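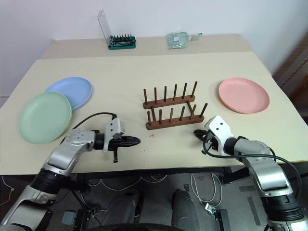
Adanech Belay wrote in to say that her wooden dish rack went gray and fuzzy along the bottom rail within a year, and she wanted to know if it could be saved. It usually can. Let the rack dry out for a full day, sand the rough parts lightly along the grain, wipe off the dust and rub in food-safe mineral oil. Leave it for 12 hours, then buff off what is left.

Plastic plates need a little more thought in a peg rack than china does. They are light and hold drops on the rim.

Put the largest plates in first, at one end.
Leave an empty slot between plates with deep rims.
Shake each plate over the sink before you rack it.
Stand the rack on a folded towel if it has no tray, and change the towel daily.

Check the pegs when you oil the wood. A loose one can be pulled out, cleaned of old glue and set again with waterproof wood glue. Keep plates off it overnight.

Hiếu Võ asks about vinegar for cloudy plastic. One part to four parts warm water, 7 minutes, then rinse. It won't help with knife scratches.

Updated May 2022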